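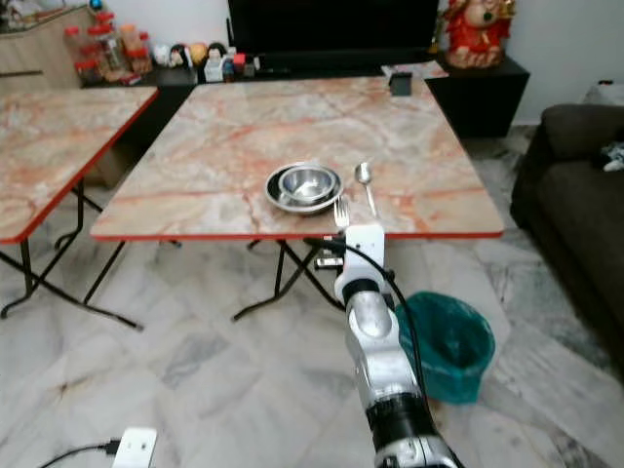
Murnis: annotated ingredient lines from community cookbooks

Murnis is a table of ingredient lines transcribed from nine community cookbooks and split into quantity, unit, ingredient name and preparation note. It was built to test recipe parsers on text that was not written for the web. The books were typed or typeset by clubs, parishes and school groups, and they disagree with each other on almost every point of style.

Release 2 replaces the earlier release. The column order has changed, so scripts that read columns by position will need to be updated.

Contents

lines.tsv – one row per ingredient line, 14 columns, tab-separated, UTF-8, Unix line endings
recipes.tsv – one row per recipe, with title, book code and page
units.tsv – the unit classes and every surface form assigned to them
books.tsv – book codes, place of origin, language of the original, condition of the copy used
guidelines.txt – annotation rules, with worked cases
splits/ – train, dev and test lists, as recipe ids

The page scans are not distributed. Four of the books are still under copyright and the holders agreed to the release of ingredient lines only. Method text is left out for the same reason.

Columns in lines.tsv

line_id: stable identifier, unchanged between releases
recipe_id: key into recipes.tsv
position: order of the line within the recipe, starting at 1
raw: the line as printed, including misspellings
qty_low, qty_high: numeric quantity; equal unless the line gives a range
qty_text: the quantity as printed, e.g. "1 1/2" or "a couple"
unit_class: one of 12 classes from units.tsv, or NONE
unit_text: the unit as printed
name: the ingredient span
prep: preparation note, e.g. "chopped fine"
optional: 1 if the line marks the ingredient as optional
alt_group: shared integer for lines that are alternatives to each other
annotator: initials of the second-pass annotator

Empty cells are empty strings. There is no NA marker. Some spreadsheet programs will turn "1/2" in qty_text into a date on import, so set that column to text first.

Units

Most of the work in this dataset went into the units. The classes are: cup, spoon_large, spoon_small, weight_metric, weight_imperial, volume_metric, volume_imperial, count, package, pinch, vessel and length. The last one exists for lines such as "2-inch piece of ginger root."

The vessel class covers quantities given by a household object: a soup plate of flour, a bowl of stock, a coffee cup of oil. Release 1 put these under cup whenever the word "cup" appeared and under NONE otherwise. That was wrong in both directions. A coffee cup in book B4 holds much less than a measuring cup, and the book says so in its front matter. No numeric conversion is supplied for vessel quantities. Where a book gives its own conversion table, the table is copied into books.tsv under the notes field.

Spoon measures without a size ("a spoon of honey") are assigned to spoon_large if the book uses "teaspoon" elsewhere for the small one, and to NONE if it does not. This rule was argued over at length and the decision is recorded in guidelines.txt, section 5.

"Heaped," "level" and "scant" are kept in unit_text and do not change the number in qty_low or qty_high.

Transcription and annotation

Books B1 through B6 were typed by hand by Marlies Stöckli and Severin Ortner. The remaining three were clean enough for OCR and were corrected line by line afterward. Fractions were the main source of OCR errors. The character for one half was read as a percent sign throughout B8, and every fraction in that book has been checked against paper.

Annotation was done in two passes. The first pass was automatic, using Postido, a small rule-based splitter written for the project. The second pass was manual. Adebayo Ogundipe and Balthasar Gisler each took half of the recipes, then exchanged a sample to compare. Disagreements were concentrated in the boundary between name and prep. "Ground almonds" is a name. "Almonds, ground" is a name plus a prep note. The printed order decides, even when the two lines clearly mean the same thing.

Postido's output is not included as a separate column. Anyone who wants a baseline should run it on the raw column; it needs no configuration.

Translation

B3 and B7 were originally in German. For these, raw holds the German line and all other text columns are also in German. unit_class is language-neutral. An English gloss was prepared for an early draft and dropped, as the translated units were causing more errors than they solved – "Messerspitze" came back under three different classes depending on who had translated it.

Splits

The split is by recipe, stratified by book, so lines from one recipe never appear in both train and test. Several recipes occur in more than one book with small changes in wording. These near-duplicates share a dup_group value in recipes.tsv and are always kept in the same split. The matching was done by title and ingredient overlap and then reviewed by hand. Short recipes, mostly pickles and dressings, were hard to match and a few pairs may have been missed.

Users who want to measure how well a parser handles an unfamiliar book should ignore the supplied splits and hold out whole books. B5 is the hardest to hold out: it has its own abbreviations and prints quantities after the ingredient.

Known problems

Ranges written with "or" ("1 or 2 onions") are treated as ranges. Ranges between different units ("a cup or half a pint") are not, and appear as one line with the first unit only.

Compound lines such as "salt and pepper" are left as a single name. Release 1 split them, which broke the one-to-one link between line_id and the printed page. The old ids for the split rows have been retired and will not be reused.

Brand names have been kept in raw and name. Some of the products no longer exist.

In B2, pages are missing from the dessert section. Recipes that begin before the gap are truncated and carry incomplete = 1 in recipes.tsv.

The position value is unreliable for recipes printed in two columns in B6. Reading order there was guessed from the method text.

Intended use

Murnis is suited to evaluating ingredient parsers, studying how home cooks wrote quantities down, and building unit lexicons. It should not be used to compute nutrition values. Weights are missing for a large share of lines and, as noted, vessel quantities have no fixed size.

Changes since release 1

Added the vessel and length classes
Added alt_group
Merged split compound lines
Moved book metadata out of lines.tsv
Corrected fractions in B8
Removed the English gloss

Contact

Corrections go to Valentin Tanner through the Bemari issue page. Quote the line_id and the book code. Corrections received before May will go into the next release.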